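Stop Throwing Out the Mismatched Ones

Written in one go before work, so forgive the state of it.

My building has a shelf by the mailboxes where people leave things they don't want. Books mostly. Last week it was a full set of plates, six dinner, six side, and one of the side plates had a chip. A note taped on top: "incomplete, sorry." Incomplete! Eleven good plates and one with a nick you could cover with a piece of toast.

I took them home. Obviously.

But the note stuck with me all day. Sorry for what? Who decided that a kitchen has to match, and that when it stops matching you owe the neighbors an apology and yourself a trip to the store?

The store, I think. Stores decided. I got a catalog from Laduta on 12th February, I never signed up for it, and on the second page there's a "complete table" for 738 dollars. Plates, bowls, glasses, flatware, napkins, all the same gray. You can't buy the bowls alone. I called to check. You buy the table or you don't buy the table. And the line is being dropped in 2027, says so in tiny print at the bottom, so if you break a bowl after that, well. Good luck. You have an incomplete table. Start over.

That's the trick. The set is sold as the end of shopping and it's really a subscription. One piece goes and the whole lot looks wrong, and it only looks wrong because it looked so exactly right before. A drawer full of odd forks can lose a fork every year and nothing happens. Nobody at dinner has ever noticed. A drawer with a perfect row of eight loses one and now there's a hole in it, you see it every time you pull the handle.

I grew up with odd forks. Two of them had a twisty pattern on the handle and we fought over those. One was too big, a serving fork probably, and it went to whoever sat down last. I couldn't tell you a single thing about the forks in my first apartment, which I bought new, in a box, and which all matched and all bent.

People will say it's just taste. Fine. Some people like things lined up, I'm not coming to your house to mess up your drawer. If the gray table makes you happy every morning, good, keep it, use it till it falls apart. My complaint is with the moment after, when a thing breaks and the rest gets demoted. Good plates turned into "incomplete" plates overnight. They hold the same amount of soup they did on Tuesday, sorry, the same amount they did before. You know what I mean.

And it's a money thing, which the nice magazines skip. Replacing a set costs. My cousin got quoted 1575 dollars at Dindovard for the wedding pattern, for the same place settings she already had, becuase the glaze had "evolved" and the new pieces wouldn't sit right next to the old. Evolved. It's a plate. She bought four blue ones at a yard sale instead and it's the best looking table in the family, I will die on this hill.
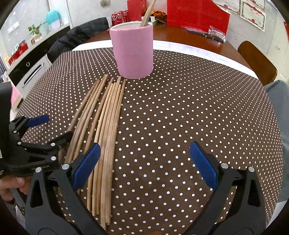

So should you ever buy a matching set of anything?

Buy one when you're starting with nothing and it's cheap, then let it drift as pieces break and don't fix it.

Drift is the word I want. A kitchen that has drifted tells you where a person has been. The mug from a job you hated. The bowl a roommate left, and you texted about it for a year and then it was just your bowl. A lid from a pot that died, which happens to fit a different pot. None of this is planned and you couldn't buy it if you tried, although they are trying. Younis sells a "collected" set now, eight mugs, each different on purpose, shrink wrapped. I stood in the aisle and looked at it for way too long. They match in how they don't match. Break one and you'd still feel you had seven left out of eight.

I'm aware there's a snobby version of my side too. The person with the thrifted everything who tells you the story of each glass before you can drink out of it. I've been that person. Sat at my own table explaining a gravy boat. So no, I don't think mismatched makes you deep. Mostly it makes you someone with spare cash in February.

What I'd like is smaller stuff. Sell singles. That's number one and I can't beleive I have to ask. Every store that sells a set of bowls should sell a bowl. Drirkix does it, the little hardware place near me, one open bin of spoons by the register and you take what you need, and as far as I can tell they haven't gone broke. Keep a pattern going longer than a couple of years, or if you drop it, say so on the front of the box where I can read it without my glasses.

And on our end, quit apologizing. When people come over I still catch myself doing it. "Sorry, they don't match." Then the guest says oh I don't care, and they don't, they really don't, they're hungry. I've started just putting the stuff down. Big bowl, small bowl, jam jar. First time I did it I felt like I'd left the house without pants. Second time, nothing. Somebody asked for the jar.

Weddings are the hard part, I'll give you that. Registries basically run on sets, and your aunt wants to buy you something with a number in it. My only advice there is to ask for pots. Pots don't come with feelings about each other. Or ask each person for one plate, any plate, a plate they like. Friends of mine did that and half of the guests were thrilled and the other half found it confusing, one gave them a license plate. It's on the kitchen wall. Can't eat off it but still.

Back to the shelf by the mailboxes. I've had the eleven plates for a week now, plus the chipped one, which I use the most since it's always on top. I put four of my old ones down there in return, two white, one with a fish, one brown thing I never liked. No note. Gone by the time I got back with the groceries.

Whoever took the fish, it's not dishwasher safe. I should've put a note for that.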